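Forum: Gridthorpe Planner – Door tasks, wrist views

flerkadgate_ops wrote:
The planner selects the wrong grasp on the bar handle in roughly 4 of 101 simulated trials. The wrist view is attached.

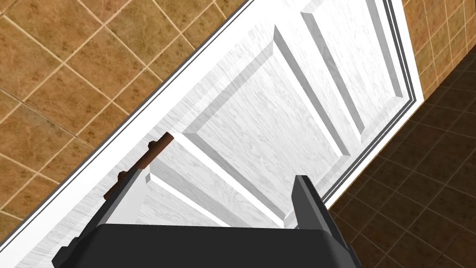
Wrist view: left finger beside the lower post of the handle.

We request guidance on the approach cost.

barrera_lab replied:
The cost is not at fault. Please raise the sample limit to 500 before changing any weights.

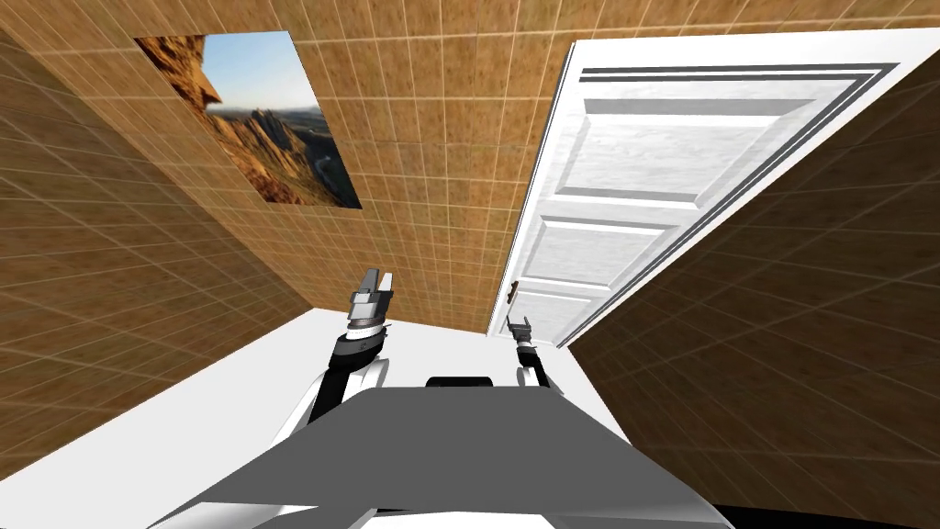 Both arms should also be planned jointly, with the idle arm held as a constraint.

fotbridge_qa replied:
We disagree. More samples will conceal a perception error – reflective surfaces disturb our depth estimate.

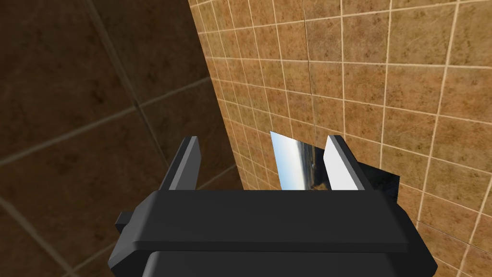
Kindly log the two stages separately.

flerkadgate_ops wrote:
Agreed on logging. The limit remains unchanged until July.
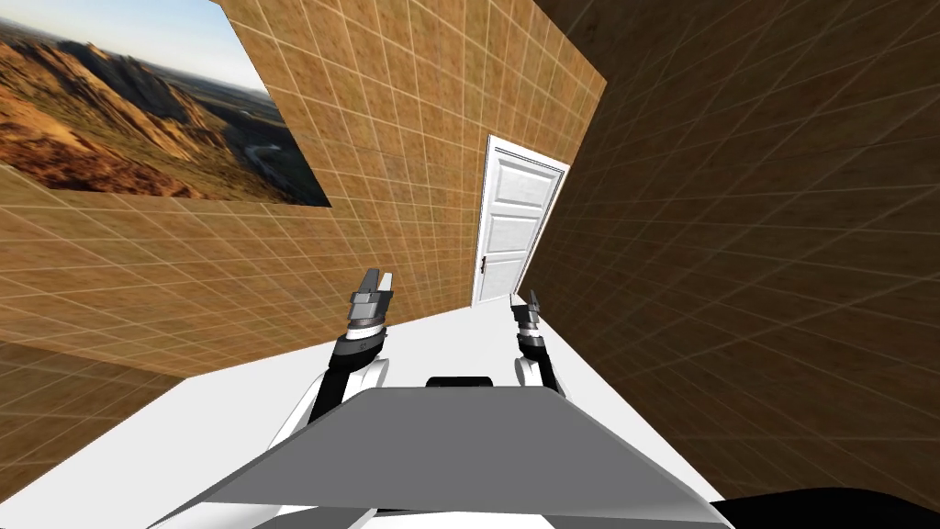 Body view with both arms, door at the far end.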